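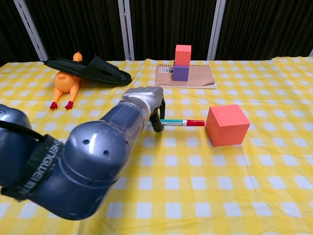 Marker with a red cap, yellow-and-white gingham.

Pletach: what people write on jars and freezer tubs

Version 3. Maintained by Asabe Omoregie. Label transcription by Asabe Omoregie and Eugénie Tanguy, who still disagree about the word "stock."

What it is

A plain-text collection of household food labels, copied exactly as written, with a column for what was inside when somebody finally opened the thing. It covers 117 kitchens in and near Kasstead. Most labels are on masking tape. A fair number are on the lid itself, and one household writes on bread bag clips, in letters you need a lamp for.

It started as an argument about whether "soup (good)" implies the existence of other soup. The argument is unresolved and there is a folder for it.

What's in the folder

labels.csv – one row per label
kitchens.csv – one row per household, no names, no streets
disputes.txt – rows where we couldn't agree, with both readings
soup/ – see above

Columns in labels.csv

kitchen_id: matches kitchens.csv. The numbers mean nothing. Kitchen 1 was not first.

text: the label as written, spelling and all. "Chilly" stays "chilly." A slash marks a line break. A question mark in the text was put there by the cook. If the doubt is ours, the row goes in disputes.txt.

date_written: whatever date the label gives, untouched. Many say only "Jan" and leave you to wonder which one.

contents: what the household said it was on opening. "Unknown" is a real value and gets heavy use.

match: yes, no, or sort of. We tried to get rid of "sort of" in version 2 and had to put it back within a day. Beef stew in a tub marked "beef" is a yes. Beef stew in a tub marked "NOT BEEF" is a no. Apple butter in a jar marked "apples" is why we have the third option.

surface: tape, lid, glass, bag, clip, other.

reused: whether an older label could still be read underneath. In these cases only the top one is transcribed, even when the bottom one was right.

How it was collected

Households read their labels to us over the phone or copied them onto a sheet and mailed it in. We asked for up to 40 labels per kitchen. Some sent six. One sent 90, with a cover letter, and we kept the first 40 in the order given and thanked them for the letter.

Eugénie typed up the sheets, Asabe checked them against the originals, and then they traded for the second half. The phone labels were read back to the caller. This is slower than it sounds, especially when the caller opens the freezer to look again and finds something interesting.

Known problems

Everyone who took part knew we'd be asking about labels. At least two kitchens admitted to relabeling the night before, and we suspect the tidy handwriting on several other sheets. If you want to know how people label food when no one is looking, take the match column with some salt.

Jam is overrepresented. People who make jam like to talk about it.

Roughly 50 rows have text that was copied by a child. We left them in. They are, if anything, easier to read.

Initials are a mess. "P.S." turns up as pea soup, pork shoulder and pasta sauce, once each in the same kitchen. We did not standardize these and would ask you not to send us a script that does.

The labels are in English except for Kitchen 61, which switches to French for desserts. Eugénie's translations are in square brackets.

What not to use it for

Food safety. A date on a lid in this file is a record of what somebody wrote on a lid. Please don't eat anything on the strength of it.

It's also no use for guessing how long things keep, since nobody was asked when they opened the jar.

Changes

Version 3: added the reused column. Moved 12-hour oven notes out of text, where they had crept in. Fixed "lamb" / "jam" in Kitchen 27, with apologies to Kitchen 27.
Version 2: removed "sort of." Restored "sort of."
Version 1: the Wullesier spreadsheet, named for the street we both lived on. Please stop using it.

Terms

Use it for whatever you like, and say where you got it. Corrections go to Asabe. Opinions on stock versus broth go to Eugénie, who has a separate inbox for them and doesn't check it.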